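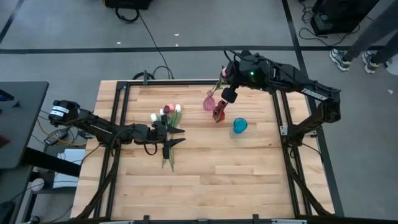 Tulips and bud vases on the butcher block, mid-arranging

Forum > Around the House > Flowers & Decorating
Thread: Fake tulips in tiny vases, how many stems is too many?

bendness_jo
6 Feb 2020
OK I have fallen hard for artificial tulips. I swore I'd never be a fake flower person and now look at me! The bunch is white, pink and dark red, and I love all three together way more than I thought I would. My trouble is the vases. The pink glass one has a round belly and a skinny neck and I can't decide if it wants one single pink tulip or a little crowd. The stems are long too, so anything I put in there is going to stand pretty tall over a vase that small. Trim or bend?

Drovell
One stem! That's what a bud vase is for. Pink tulip in the pink glass, let it lean a bit, done. Looks so sweet on light wood like that.

k_hollis
Gonna disagree with Drovell. One fake stem by itself looks fake, you're staring right at it. Three in there if the neck will take them, and put the dark red at the back.

Drovell
Three stems in a skinny neck go stiff as pencils, I've tried it. Real or fake, doesn't matter.

bendness_jo
See this is exactly the fight I've been having with myself for an hour, lol

Chepkoech Nyaga
I do table flowers for my sister's supper club and I adore fake tulips for winter! Please bend before you trim. Most of them have wire inside, so you can curl the bottom few inches up inside the vase if the belly is wide enough, and then you still have the full length when you want a tall vase in spring. I cut 9 of mine short in December and I'm still mad about it. Also open up the petals with your fingers, they come squashed from the box. A warm hair dryer on low helps, just go easy.

k_hollis
Bending them in clear glass though? You'll see a big green knot through the side.

Chepkoech Nyaga
Depends on the glass! Tinted hides a lot. With a pink one you get a soft green shadow and I think it's pretty. In plain clear glass I'd agree with you.

old_mitten
I'd split them up. Keep the two small vases close together, single pink in the pink one, a white in the other, and then the rest of the bunch in a jug somewhere else. Everybody wants to cram them all in one spot.

bendness_jo
Ooh, the jug. I have a chipped cream one that's been holding wooden spoons for years.

Drovell
So we're back to one stem per vase. I'll take that as a win :)

k_hollis
Still say three. Post it both ways and let us vote!

bendness_jo
Deal. Bending first, scissors stay in the drawer. Does anybody know if the hair dryer thing is OK on the leaves too or just the petals?

Chepkoech Nyaga
Leaves are fine, same low setting. Hold them in the curve you want until they cool.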